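Skirkach plans second gripper cell, decision in October

By Khải Triệu

The assembly company Skirkach is preparing to buy equipment for a second robot cell at its Bremum site. The cell would place adhesive gaskets on plastic parts, a job that today is shared between one cell and a bench with hand tools.

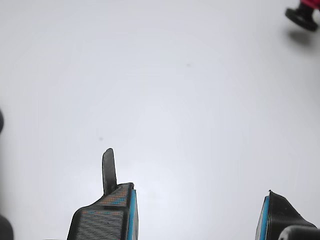
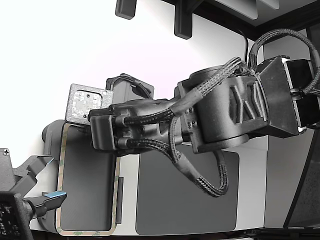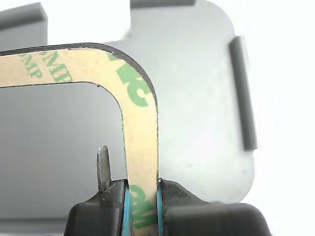
Gripper work at the Bremum site. In the last picture, a gasket strip is held between the blue finger pads.

The budget request has two parts. The first is the arm, with its cables and mounting. The second is a smaller line for fingers and pads, and the planning team says this line was too low in the last request. For the new cell they ask for 112 spare pads and a separate sum for printed fingers, to be ordered together with the arm.

Two suppliers, Hemmin and Karnis, have sent offers. Hemmin includes training for the operators, while Karnis promises a shorter delivery time — but its price does not cover installation.

The planned output is 3000 gaskets per month. The company also wants to keep the bench for small orders, so no workplace will be removed. The building dates from 1972, and the floor must be checked before the cell is installed.

A decision is expected in October.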